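Buscar en los hilos
Buscar Cancelar

Hilos > Consumo > Comida y bolsillo

Adel Nasr · agosto

Llevo todo el verano oyendo que la caja de fruta por suscripción "sale más barata que la frutería". Me lo ha dicho gente sensata. Me lo ha dicho mi cuñada. He decidido hacer las cuentas y las voy soltando por aquí.

La empresa que me tocó probar se llama Kokeda. Cuota semanal, caja en la puerta, fruta "rescatada" del descarte porque es fea o pequeña. Lo de rescatada me chirría desde el primer día. ¿Rescatada de quién? Pregunté y me mandaron un enlace a su página de valores.

Mi experimento, por llamarlo algo: 12 semanas de caja, pesándolo todo en la báscula de la cocina y apuntando el precio de lo mismo en la frutería de abajo. Ya sé que una cocina no es un laboratorio. Tampoco lo es su folleto.

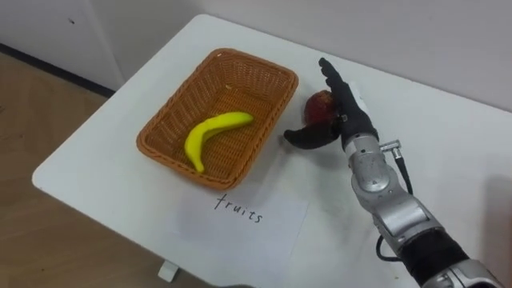

Primera cosa rara: el peso. La web promete "hasta" cierta cantidad. Ese "hasta" trabaja mucho. De las 12 cajas, 9 se quedaron por debajo. Por poco, sí, pero siempre hacia el mismo lado. Si fuera el azar, alguna vez me habría tocado a mí.

Segunda: el precio medio me salió a 1,825 euros el kilo en la frutería, mezclando lo que venía en la caja, y la caja lo superaba casi todas las semanas. Los tres decimales son cosa de la hoja de cálculo, no me los toméis como ciencia.

¿Y el ahorro que anuncian? Comparan con "fruta ecológica prémium de tienda especializada". Hombre, así también yo. Comparado con un restaurante, mi bocadillo de tortilla es una inversión.

Me escribe Noreen Ó Briain que en su barrio la frutería cierra pronto y a ella la caja le resuelve la semana. Lo compro. Eso es pagar por comodidad y me parece estupendo. Lo que no compro es que me lo vendan como ahorro.

Kagiso Mahlangu me pregunta si he contado lo que se tira. Pues sí, y no me deja muy bien. De la caja acabé tirando bastante más, sobre todo cuando venían ciruelas para un regimiento. En la frutería compro lo que me voy a comer. En la caja decide otro.

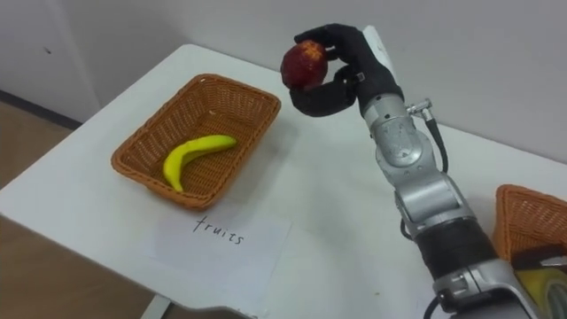

Vamos con la app, que tiene tela. Para saltarte una entrega hay que avisar con 7 días. Para añadir un "extra de temporada" basta con rozar la pantalla. Tengo dos extras de temporada que no recuerdo haber pedido. Uno era jengibre.

Luego está Bindska, la competencia, que según varios de vosotros "es otra historia". Puede. He mirado sus condiciones y el "hasta" también aparece, en el mismo tamaño de letra. Si alguien la ha pesado en casa, que me pase los números y los pongo aquí, salgan como salgan.

Me dicen que soy un aguafiestas y que por lo menos se desperdicia menos en el campo. Ojalá. Pedí a Kokeda cuánta fruta de la caja iba de verdad a la basura antes de que existieran ellos. Respuesta: "toda la que podemos". Eso no contesta a lo que pregunté. Volví a escribir y sigo esperando.

Para los que preguntáis por la calidad: normal. Algunos melocotones muy buenos, unas peras que parecían de piedra. Como en todas partes.

He cancelado esta mañana. Cuatro pantallas y una encuesta de satisfacción. En "motivo de la baja" no había casilla para el precio, así que marqué "me mudo".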